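Chapter 7
Waves You Can't See

Before you start: you should be comfortable with frequency and wavelength from Chapter 6. If "hertz" still sounds like a car rental place to you, go back and reread the first few pages. I'll wait.

When I was eleven my aunt had a radio on top of her refrigerator, an old Falton with a cracked dial, and I was sure that small people lived behind the speaker cloth. I had a theory about what they ate and everything. Then one afternoon I moved the antenna while the news was on, the voice turned to hiss, and I moved it back and the voice came back. So much for the small people. Something was coming through the kitchen wall, and a stick of metal was catching it!

That something is what this chapter is all about. Radio signals, the heat you feel from a campfire, the red of a stop sign and the X-rays at your dentist's office are all the same kind of thing, called electromagnetic waves. They differ in wavelength, and that one difference changes nearly everything about how they behave when they run into stuff — walls, water, skin, soup.

I used to teach this topic starting with the equations. My colleague Adanech Gebretsadik talked me out of it. She starts her class with a flashlight, a TV remote and a pocket radio, and asks which of the three is sending out or picking up "light." Students argue for half the period (mine do too, now that I've stolen the idea). Try it with your lab partner before you read Section 7.1, and write down what you decided. You'll want it later.

We'll go from long waves to short ones. Radio comes first, then microwaves, which get a section to themselves because you've probably been eating with their help for years. The ones in a kitchen oven have a wavelength of close to five inches, so they can't get out through the tiny holes in the metal screen in the door, while visible light slips through those same holes just fine.
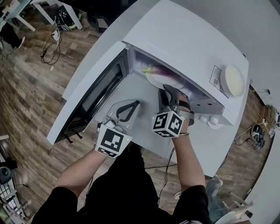 They also heat food unevenly, and in Section 7.3 you'll find out how to turn that annoyance into a measurement of the speed of light, using a ruler and a chocolate bar. It's my favorite lab in the book — and yes, you may eat the results if you do it at home.

After that come infrared, visible light, ultraviolet, X-rays and gamma rays, with a stop along the way to ask why a sunburn can happen on a cool day.

Words to watch for: spectrum, wavelength, absorb, transmit, reflect, standing wave.

Section 7.1 Radio and the Long End of the Spectrum

Let's go back to that antenna on the refrigerator.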